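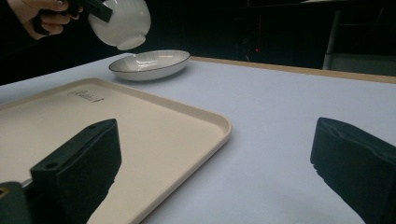
Removing gray metal marks from glazed tableware

Gray or black lines on a white glaze are usually metal deposits left by cutlery, sink fittings or pan bases. The glaze is harder than most stainless steel, so the metal rubs off onto it. A true scratch catches a fingernail. A deposit does not.

What you need

Oxalic acid cleanser, powder or cream
Soft cotton cloth
Nylon sponge, non-abrasive side only
Rubber gloves
Dish soap

Procedure

1. Wash the piece with dish soap and dry it fully. Grease keeps the cleanser from reaching the metal.

2. Put on the gloves. Mix the powder with water to a thin paste, or use the cream as supplied. Do not combine it with bleach.

3. Test a spot on the foot ring. Wait 2 minutes, rinse and check for loss of gloss. Colored or metallic bands can fade - keep the paste off them.

4. Spread the paste over the marks and rub in small circles with light pressure. On ribbed walls, work along the ribs with a folded edge of the cloth.
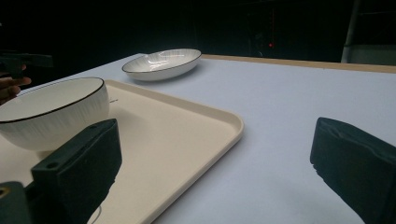
5. Rinse under warm running water, then wash again with dish soap. Repeat step 4 once if a faint line remains.

Marks that stay

Lines that survive two passes are probably wear in the glaze. Matte glazes hold more metal than glossy ones and may never clear completely. Wet sanding with 1000 grit paper will take off the line, but it also dulls the surface, and I don't recommend it on anything used for food.

Storage

Place a felt or paper disk between stacked bowls. Unglazed foot rings leave their own marks on the piece underneath.

Halima Nzioka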